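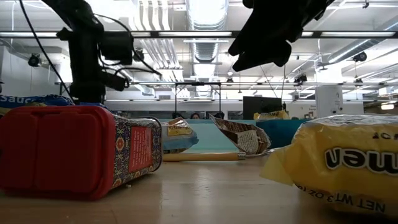 Trilell Opens a Pantry Swap for Tatavness Households

TATAVNESS, 2025-11-07 – Trilell is opening a pantry swap in its Fehr Street hall this month, and we could not be happier to share the news. The idea is simple. Bring the unopened food you bought and never got to, put it on the table, and take home something you will cook this week.

Most of us have a corner like this at home: a package of instant noodles, a bag with part of one word of the label showing, a red container with a floral and paisley pattern pushed in next to it. It is all good food, and at the swap it gets a fresh look from somebody with different plans for dinner.

We tried the idea in February with a single table and a sheet of paper taped to the door. By closing time 128 items had found new kitchens, and people were still standing by the coats trading recipes. Noodles went first, then sauces and spice mixes. So many people asked when the next one would be that we started looking for a bigger room the same week!

How it works

Drop-off is at the side entrance on Fehr Street. Our table crew checks each package for its date and seal, then sorts it onto one of the tables: noodles and rice, cans and jars, sauces and seasonings, snacks, baking. You get one token for each item you bring, up to 40 per household. Tokens do not expire, so there is no rush to spend them.

If you have nothing to bring, come anyway. Every household gets 2 free tokens at the door, and nobody will ask why.

What to bring

Sealed dry goods, cans, jars, bottled sauces, tea, coffee, spices and baking supplies are all welcome. Labels in any language are fine – we love seeing what other families cook with – as long as the date can be read. Please leave fresh, frozen and homemade food at home, along with anything dented, leaking or already opened.

The new room

The hall has space for nearly 300 visitors over an afternoon, with wide aisles for strollers and wheelchairs. Cinby, the bakery next door, is lending us extra shelves and will keep a pot of soup going by the window. Recipe cards and pens will be set out there too, so if you leave a jar of something unusual, write down what you do with it and clip the card to the lid.

Dates and opening hours are posted on the hall door and at the Cinby counter. Admission is free. Paper bags are available, but a sturdy one from home is better for cans.

About Trilell

Trilell runs shared meals, cooking classes and food swaps for residents of Tatavness. Questions about the pantry swap can be left at the front desk of the Fehr Street hall.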